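Tusance Residence Halls
Shared Kitchens and Common Rooms: Frequently Asked Questions

The following answers apply to all residents of Kos House and Flatero House. They should be read together with the residence agreement. Where the two differ, the agreement takes priority.

Who may use the shared kitchens?

Each kitchen is assigned to the residents of its own corridor. Residents may use the kitchen on another corridor only when their own has been closed by the Residence Office. A notice on the door will state which kitchen is to be used in the meantime.

What are the opening hours?

Corridor kitchens are open at all times. The ground-floor common rooms open at 7:00 a.m. and close at 11:00 p.m. During examination weeks the common room in Flatero House remains open until 1:00 a.m. for quiet study.

Can I reserve a common room?

Yes. Any resident may reserve a common room for up to three hours through the Zerkeo booking page. Requests must be made at least two days ahead. Groups of more than 16 people need written approval from the Residence Office, and no room may hold more than 27 people under any circumstances.

A reservation does not cover the adjoining kitchen. Other residents must be allowed to pass through and to cook as usual.

What happens if I need to cancel?

Please cancel on the booking page as early as possible. A resident who misses two reservations in one term without canceling will be unable to book again until the following term.

What is provided, and what should I bring?

Every kitchen has a stove, an oven, a microwave, a kettle and two refrigerators. Tables and chairs are provided in both the kitchens and the common rooms. Residents bring their own pots, pans, plates, cups and cutlery. Items should be marked with a room number. The residence does not replace personal items that are lost or broken.

How should tables be left after use?

Tables should be cleared and wiped with a damp cloth and mild soap. Scouring pads and bleach must not be used, as they leave permanent marks on a white surface. Cups and dishes are to be washed and returned to the owner's shelf the same evening – not left for the morning.

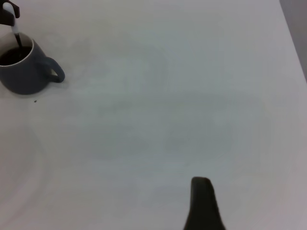
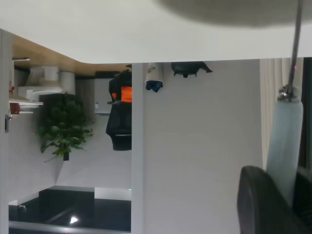
Majdi Mahasneh
Residence Life Manager, Tusance Residence Halls

May I move the furniture?

Chairs may be moved within a room. Tables may be moved for a reserved event, provided that two people lift them and that all exits stay clear. Furniture may not be taken to bedrooms, hallways or the courtyard. Curtains should be left hanging and should never be tied to a chair or a heater.

How are refrigerator shelves assigned?

Each resident has one shelf section, marked with the room number. Food kept outside a resident's own section may be moved. Refrigerators are emptied and cleaned at the end of every term, and the date is posted in the kitchen one week before. Anything left inside on that date will be thrown away, including sealed items.

Are guests allowed in the kitchens?

Guests are welcome when accompanied by the resident who signed them in. Each resident may have two guests at one time. Guests may not cook alone, and they must leave the shared areas by 11:00 p.m.

Is there a charge for cleaning?

Routine cleaning of floors, stoves and sinks is included in the rent. If a kitchen is left in a condition that calls for extra cleaning, a charge of $20 per resident may be applied to the corridor. The Residence Office will send a written warning first. Residents who believe a charge is unfair may appeal in writing within ten days.

What should I do if something is broken?

Please report it through the maintenance form on the Zerkeo page, or call extension 413. State the building, the floor and the item concerned. Do not attempt to repair an appliance. A gas smell, a water leak or an electrical fault must be reported by telephone right away, at any hour.

Do these rules apply during the summer?

They do, with two changes. From June until the start of the fall term, the common room in Kos House is closed, and some corridors share a kitchen. Summer residents receive their kitchen assignment with their room key.

Where can I ask a question that is not answered here?

The Residence Office is on the ground floor of Kos House, next to the mail room. It is open from 9:00 a.m. to 4:30 p.m. Written questions may be left in the box beside the door – please include a name and room number so that a reply can be sent.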